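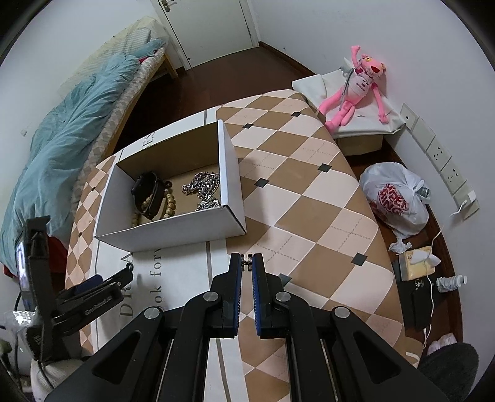
FOR IMMEDIATE RELEASE

Ultater Opens Jewelry and Watch Repair Shop in Zurkside, Adds Mail-In Service

ZURKSIDE, Jul 7, 2019 -- Ultater, a repair business for everyday jewelry and watches, has opened its first walk-in shop in Zurkside and is now taking repair orders by mail. The shop is in the old Bendia shoe store next to the post office. It replaces the weekend counter the company ran inside the Zurkside hardware store.

Ultater works mostly on pieces that many jewelers turn away, including plated chains, costume pins, beaded bracelets and inexpensive watches. Customers can bring in broken clasps, stretched elastic, missing links, loose stones, worn straps and stopped movements. The company also untangles chains, a job it charges for by the piece and not by the hour.

"People come in and start by telling us it isn't worth anything," said Ruth Montoya, owner of Ultater. "Then they tell us who gave it to them. We look at what's broken, we give a price, and they decide. Most of this work is small. A jump ring costs very little and it takes a few minutes to put on."

Montoya started the weekend counter in April of last year after leaving a job in the alterations department of a clothing store. She said the counter was taking in around 100 pieces a month by the end of winter and had run out of room to store them. The new shop has two repair benches, a locked storage room and a front counter where customers can watch smaller jobs being done.

Repairs left at the shop will be ready within three weeks in most cases. Battery changes and strap changes are usually done while the customer waits. Restringing depends on the length of the piece and on whether the customer wants knots between the beads. Pieces that need soldering go in a separate batch and may take longer, and customers will be told so when they drop them off.

Prices are posted on the wall and on the company's order form. There is no charge for an estimate made in person. Mailed pieces carry a small inspection fee, which is taken off the bill if the customer goes ahead with the repair.

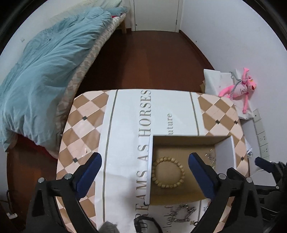
The mail-in service is open to customers anywhere in the country. Orders start with a printed form, available at the shop or by request, that asks for a short list of what is being sent and what is wrong with each piece. Ultater asks customers to wrap chains separately in tissue with the clasps closed and to keep watches away from anything that could scratch the face. No special packaging is needed. A small cardboard box like the one on the table in the photograph can be used, provided it is in good shape and can be taped shut on every side. Customers should leave the form on top, keep a copy at home and buy insurance if the contents call for it.

Once a package arrives, the contents are checked against the form and each piece is given a numbered tag. The customer then gets a phone call or an email with a price. No work is done until the customer agrees to it. Pieces that can't be repaired are sent back with a note saying why, along with any loose parts.

Ultater does not buy gold or silver, does not appraise jewelry and does not issue paperwork for insurance claims. It does not replace the batteries or screens in smartwatches, though it will fit new straps on most of them if the customer supplies the strap. Antique clocks and pocket watches are also outside what the shop can handle.

The company has joined with Bright, a sewing and mending store on the same block, to hold a free repair evening each month. Visitors may bring up to two items and learn to do simple fixes themselves, such as replacing a clasp, restringing a bracelet on elastic or sewing a snap back on a jacket. Tools are provided. Beads, thread and findings are sold at cost.

"I would like more people to own a pair of flat-nose pliers," Montoya said. "If they can close a ring at home, that's fine with me. They'll still bring us the hard ones."

Space at the repair evenings is limited by the number of chairs, and people who plan to attend are asked to sign up at either store. Children are welcome with an adult.

Repair tickets from the hardware store counter remain good. Anyone with a finished piece waiting should bring the ticket to the new shop, where all remaining work has been moved. Customers who have lost a ticket can give a name and describe the piece.

The shop has street parking in front and a ramp at the side door.

About Ultater

Ultater repairs everyday jewelry and watches for customers in Zurkside and by mail. The company is owned and run by Ruth Montoya.

Media contact: Ruth Montoya, Ultater, Zurkside

###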